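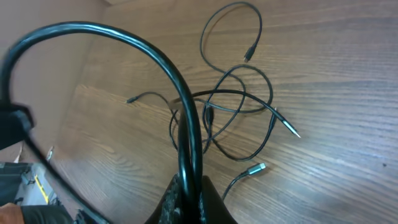
**Posted by gatepost_annie** · Thursday, 7.40pm · Gates & Fencing

Has anyone had a Plotenberg sliding gate put in on a sloping drive? We've had two quotes, £2976 for the slider and £2276 for a pair of swing gates from Tuncer. I like the slider but the drive drops towards the road and I'm not sure I want a track full of leaves every autumn.

**mudlark_60**

We've got the Tuncer swing pair, had them four years. Fine, bit of rust round the bottom hinge. Do yours open uphill? Ours had to have rising hinges and that was extra, so check it's in the price.

**Brackenfold**

Slider every time. Swing gates catch the wind like a sail, especially if you go for close boards – mine bent the drop bolt in February.

**mudlark_60**

Well don't have close boards then! Vertical bars and the wind goes straight through.

**Brackenfold**

And so does next door's spaniel.

**tallhedge**

You could ask for a cantilever one, no track at all. Fletunard did ours. You do need the run-back space beside the opening though, and ours ate a whole flower bed. The concrete base alone was £1226 on top, which I moaned about for weeks.

**gatepost_annie**

Ooh, hadn't thought of cantilever. We've got a bit of room on the left but there's a Plaltar panel fence there, and I don't know if the gate would clear the posts. Rising hinges aren't on the Tuncer quote (just looked), so I'll ring them tomorrow.

**tallhedge**

Measure from the post face and not the panel, I got that wrong first time.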